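I have wanted to see the old tile works at Bultholm for years, ever since I bought a box of their seconds at a yard sale and stuck them all around my bathroom sink (crooked, but I love them). They open the gates once a year in October, and this time I finally got my act together and booked a spot on the 10:30 tour.

Getting there was the hard part. The 372 bus drops you at the bottom of the hill, and then it's a long climb past the Pruvik paint store and a lot of parked trucks. Wear decent shoes! I wore the cute ones and regretted it before I even got to the gate. Tickets were seven dollars, cash only, and that included a cup of coffee and a slice of something with plums in it.

The tour starts in the clay yard, where the clay sits outside under tarps all winter. It smells like a riverbank after rain. Our guide had worked there for most of her life and she let everybody grab a lump and squeeze it, so of course half of us spent the next hour with gray hands and nowhere to wipe them. Then you go through to the pressing room, and oh my, the noise. The oldest press in there is 121 years old and they still run it for the border tiles. It goes thump, hiss, thump, and you can feel it in your teeth.

I took far too many pictures all day, mostly of glaze buckets, and my phone was down to a sliver of battery by lunch. 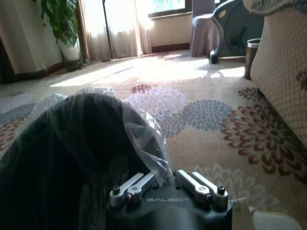
GALBOT lettering, silver bars and a couple of knurled screws.

Lunch was in the yard. The Goltamex stand had the longest line and I can see why - they were doing flatbreads with pickled cabbage and a green sauce I would happily drink from the bottle. The soup people next door were very friendly but the soup needed salt.

After that came the kilns, and for me that was the best part of the whole day. One of them had been left to cool so we could walk right inside, four at a time. The brick is glazed all over from years of firing, green and brown and in places almost purple, and it has run down the walls like candle wax. I could have stayed in there until closing. A little boy in my group asked if anyone had ever been locked in, and our guide said no a bit too slowly for my liking.

Last stop is the seconds shed, so bring a strong bag. Plain tiles were a dollar each and the patterned ones three, and there was a whole shelf of the blue Bhutto pattern, the one with the little fern in the corner. I'd told myself I was only looking. I came home with a stack of the ferns and two chipped border pieces, and carried them down that hill in the cute shoes.

They only let 100 people in per session, so book early if you want a morning slot. I'm told the afternoon ones miss the coffee.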